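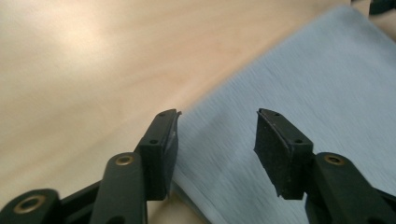
Foam pads keep peeling off my gripper fingers, what glue should I use?

Contact cement, the kind you brush on both faces and leave till it's tacky. Super glue goes brittle and the foam tears right next to the bond.

Search the help pages Search Advanced

Posted by pestura

Building a two finger gripper at home, printed fingers, foam pads on flat plastic backing plates. Hand squeezed for now, motor comes later. First set of pads was on with super glue, lasted 153 grabs (I keep a tally on the wall) then a corner let go. Second set didn't even make it that far. Same corner too. Anything better for foam to plastic? Would like to get it going again by Friday. Also is 5 mm foam too thick?? Picking up mostly socks, a mug, small boxes.

Darren Bloxham

Yep, contact cement. Did the same thing on mine with super glue and it was crunchy within a week.

Scuff the backing plate first, 120 grit or whatever is in the drawer. Wipe with alcohol. Thin coat on plate, thin coat on foam, wait 8 minutes or till it doesnt string when you touch it. Then press, you get one shot at lining it up. Clamp between two scraps of wood overnight. Test it on a scrap first, some foams melt.

Same corner going every time sounds like the fingers aren't closing square. Close them on a strip of paper and see which side slips out easy. If one edge grabs first, thats the edge doing all the work. Shim the plate or reprint the finger, no glue fixes that.

5 mm is ok for socks. For the mug I'd go thinner, it rolls around on thick stuff.

zutero

double sided tape. the thick gray kind. swap it when it dies, takes a minute

prundcombe

Tape creeps sideways if you lift anything heavy, mine slid 2 mm in an afternoon. Fine for trying out pads tho. I round the corners of the foam now with scissors, less to catch on. Old pads come off easier if you warm the plate with a hair dryer, go slow, PLA will sag on you.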